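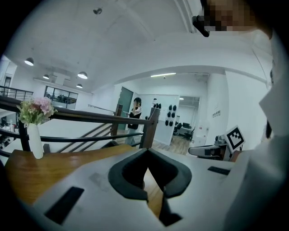
The wooden table, April.

I quit buying bread in January and have made all of ours since. I'm writing down what I do now because two people asked and I keep giving them slightly different answers.

The loaf is 900 grams of dough before baking, which fits the old tin I got when the kitchen store on Barnholm Street closed. I use mostly white flour with 200 grams of whole wheat. I tried going half and half for a couple of weeks and we ate it, but the slices fell apart in the toaster and my son started asking for crackers.

The starter came from Mirela Leite, who lives two doors down and has kept hers going since she lived in Drullside. She gave it to me in a jam jar with the lid loose and told me to feed it at night. I feed it in the morning. It has been fine, apart from one week in February when the heat was off and it sat there doing nothing. I moved it on top of the fridge and it came back in two days.

I mix the dough before dinner, let it sit 20 minutes, then add the salt. After that I fold it four times over the evening, whenever I walk past. I used to set a timer for this. Now I go by how it feels, and on nights when I forget a fold I can't tell the difference the next day. It goes in the fridge before bed and into the oven when I get up.

Baking takes 52 minutes in our oven. I know that sounds fussy. At 45 the bottom was pale, and at an hour the crust was hard on my mother's teeth, and she let me know. The oven is a Kelberg that came with the house and it runs cool on the left side, so I turn the tin once, a little past the halfway point.

The hard part is waiting to cut it. I've read that you should leave it until it's completely cool. We manage an hour on a good day — less on weekends, when everybody is home and standing around with butter.

As for cost, I haven't saved as much as I thought I would. Good flour isn't cheap, and I went through a phase of buying seeds. Sunflower was worth it. Poppy got everywhere and I was still finding them in the silverware drawer weeks later. The oven is on most mornings too, and I can see that on the bill.

Next I want to try rye. Mirela says to start with a small amount and expect it to be sticky. I have one bag in the cupboard and will probably get to it before the end of the month, once the whole wheat is used up.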